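# Clearing a kitchen table

**Clearing a kitchen table** is the household task of sorting through the small things that gather on a table in or near the kitchen, throwing out the trash and finding a place for whatever is still of use. It is one of the humblest jobs in the home, and also one of the most often put off, for a table is a friendly, handy sort of surface and people will set almost anything down on it on their way to somewhere else.

## What collects there

The usual clutter is light and mixed: snack wrappers, drink bottles, plastic bags saved for another day, and squeeze tubes of one kind or another. Tubes are especially good at lingering, because a nearly finished one always seems to have a little left in it. A patterned tablecloth adds to the trouble in its own cheerful way, as a small wrapper can hide quite happily among bright stripes.

## The bin

Most people find the work goes faster when the bin comes to the table. A large, wide-mouthed one is best, lined with a bag big enough to fold well down over the rim, so that it stays put when something heavier is dropped in. The bin stands close against the table's edge, and pieces are carried across one at a time or, by the less patient, in handfuls.

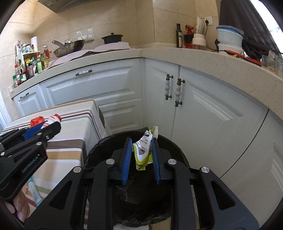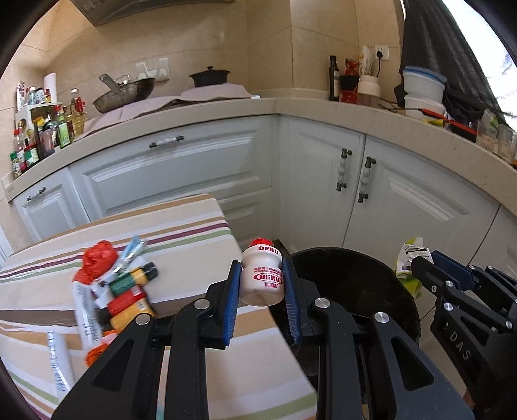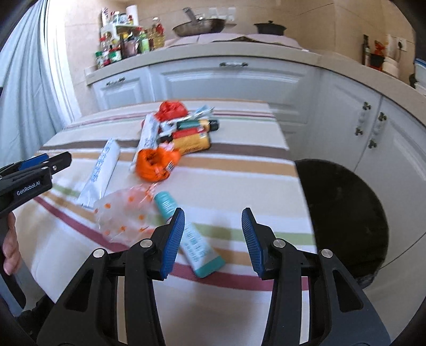
*A striped tablecloth and some of the small packaging to be sorted, with a snack wrapper and a red-capped drink bottle at the bin in the first two views.*

## Sorting

Wrappers generally go first, being the easiest to decide about. Bottles are checked for anything left inside, then rinsed and set apart where there is a local collection for plastic. Tubes take longest. Many households keep a shallow tray for the ones worth saving, and some like to stand them on their caps overnight before making up their minds. Knotted bags ought to be opened before they are thrown away, as all sorts of useful things get tied up in them and forgotten.

## The cloth

Once the table is bare, the cloth can be shaken outdoors and either wiped or washed, depending on what it is made of. A clearing of this kind takes roughly 10 minutes, or closer to 40 if the nearby countertop is included.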